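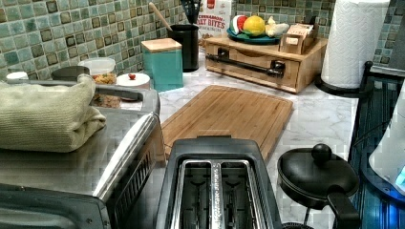 A counter that stays out

Sebastián Leiva cooks for himself and two teenagers in a kitchen he redid last September. Before that he had beige laminate and a drawer that would not close. Now he has marble-patterned counters, small square tiles in greens and gray-blue, and a firm opinion about what should be left sitting in front of them.

"People told me to put it all in the cabinets," he says. "I tried that. I lasted 8 days. I was bending down for the toaster every morning."

So the toaster stays on the counter, and so does the toaster oven, with a folded green towel on top when it's off and cooled down. The towel comes off before anything goes in the oven. Leiva says that rule was made early and applies to everyone in the house.

He picked the tile before he picked anything else. The shop in Stodholm had it in one color or mixed, and he took the mix.

"With one color you see every splash," he says. "With this I have to look for them. I still wipe it down at night, but I'm not chasing spots."

The grout took longer to settle on. He wanted white and was talked out of it by Bergþóra Kárason, who planned the kitchen with him and has done several others in the same part of town.

"White grout behind a toaster is a bad idea," Kárason says. "You get crumbs and grease back there and you clean it twice a year if you're lucky. Gray is fine. It looked fine on day one and it looks fine now."

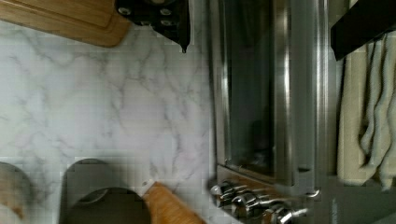 Kárason also asked him to keep one stretch of counter clear, next to the cutting board. Her usual advice is to decide where the empty part goes first and fit the appliances in after that.

"You need somewhere to put a plate down," she says. "If the only free space is the board, you end up chopping around your own dinner."

Leiva agrees, mostly. Mail lands there. He moves it in the evening.

The board is bamboo with a groove cut around the edge for juice. He spent 50 dollars on it and oils it when it starts to look dull. He had planned to spend 300 on a knife block and a matching rack, and dropped the idea when he saw how much room they took.
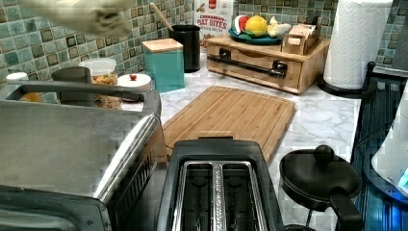 Breakfast things live along the back wall, where the kids can reach them without opening a door. Cereal goes into a clear container so he can see when it's low, though a box usually stands out as well. The bread box is wood, with a black handle. A plate of fruit sits on its flat top.

"That's the one spot where nothing gets knocked over," he says.

The wooden spoon is in the black crock. Asked what he would change, Leiva says he would add another outlet. Kárason says she suggested one at the time.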